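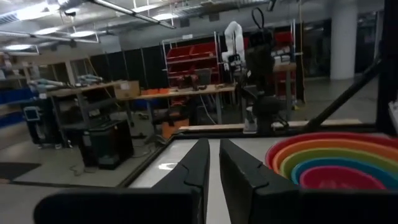

Figure 1. Wrist camera view over the table, with the nested bowls to the right of the fingers.

House Rules for a Shared Arm: What We Wrote, What We Broke, What We Kept
Project report, Milagros Ocampo
Project partner: Yamila Fuentealba

1. What I set out to do

When I picked this project I thought I'd be programming. I ended up spending most of the term writing rules, arguing about rules, and taping rules to things. Our lab, Prukthorpe, has a lot of people sharing the same arms, and by October everybody had their own way of starting up, their own idea of a safe speed and their own spot for putting the props back. Yamila and I wanted one sheet that everyone could follow, short enough that people would read it while standing at the table.

I read the parts of the industrial robot safety standards that our library has, plus the lab manual. The standards are good, but they're written for companies with a safety department (and, I think, a lot more patience than I have). We borrowed the general idea, which is that you look at the task and the tool and the space together, and then we wrote our own version in plain words.

2. The task we used

We needed one boring task to try the rules on, so we took bowl nesting. The bowls are plastic, they come in rainbow colors, and you can drop them all day. The arm picks up a bowl, carries it over and sets it in the next bigger one. We logged every run in Murkix, the shared notebook the lab uses, with a line for the operator, a line for the start check and a free box for complaints. I love the free box. Most of this report comes out of it.

We got 532 runs logged in the end. In 148 of them the operator skipped at least one item on the start check, and I'm sorry to say a good few of those were mine!

3. The first draft

Draft one had 18 rules. It was way too many. People read the top third and then started the arm. Yamila watched a couple of sessions from the bench and noticed that the skipped items were nearly always the ones where you had to walk somewhere else, like going to the computer to confirm the speed limit and then back to the table for the stop button. So we moved things so that the whole check happens in one spot, and cut anything the software already refuses to do without.

4. The sheet as it stands

Say "arm live" out loud and wait for an answer from anyone nearby.
Press the stop button and release it before the first motion of your session.
Look at the wrist camera picture before you start. Both fingertips should be in view.
Hands stay outside the table edge while the arm is live, even if a bowl rolls.
Write down every stop, planned or not.

That's 5, and I fought for the last one. People don't like logging a stop because it feels like admitting a mistake – but an unplanned stop with a note next to it was the most useful thing in the whole notebook.

5. What I'm still not sure about

The "arm live" rule is shaky when you're working by yourself. Right now the sheet says to say it anyway, and Yamila thinks that just teaches people to talk to an empty room. She may be right. I'd like to try a light on the table instead, but we ran out of time to wire one up.

I also never tested the sheet with a heavier object or a different gripper. The Sevow group next door asked for a copy and I gave them one with a big note on top saying it was written for light plastic things and they should redo the risk part themselves.

6. Files

The sheet, both drafts and the run log are in the Murkix folder called Nnaji. Please edit the copy, and leave the original alone until Yamila has finished her half of the write-up.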